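Emard Board Game Fund
Progress report, second period
Project: Frade, a cooperative tile game for two to five players
Submitted by: Fatima Masilela, Zarico
Date: 27/11/2020

1. Rules and balance

The rulebook is at its fifth revision. The main change since August is to the storm deck, which previously let one player draw twice in a round when the harbor tile was face up. Kgomotso Mabuza rewrote the draw step so that the second card goes to the player on the left. Test groups logged 102 complete plays under the new rule. Wins at the standard setting are now within the range agreed in the grant – the hard setting is still too easy with two players.

2. Components

The tile count is final. Card text has been proofread by Sizwe Coetzee, and 927 corrections were entered, most of them changes of type size or spacing. The board folds in four and fits the insert. One open item is the player aid, which is too wide for the box by the thickness of the sleeve. Sorden has quoted for a narrower version on the same stock.

3. Testing outside the team

Thabiso Jacobs ran blind tests with groups who had only the rulebook. Setup time was the most common complaint. The tile sort has been moved to the end of play, when the pieces are already in hand.
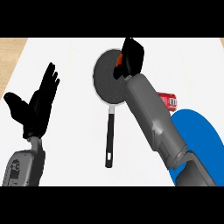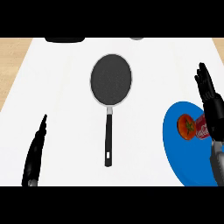 Setup remains the weakest part of the game for new groups. The layout diagram on page 2 shows all player areas at once, and testers lost their place in it. Sizwe Molefe is redrawing it as separate steps. The storm deck will be drawn face down in every step. The old diagram stays in the file until the new one has been tested.

4. Budget and next period

Spending on prototypes came to 1,770, inside the approved line. No transfer between lines is requested. Work planned for the next period is the two-player hard setting, the player aid and the final print files – the solo rules are outside this grant and will be costed separately.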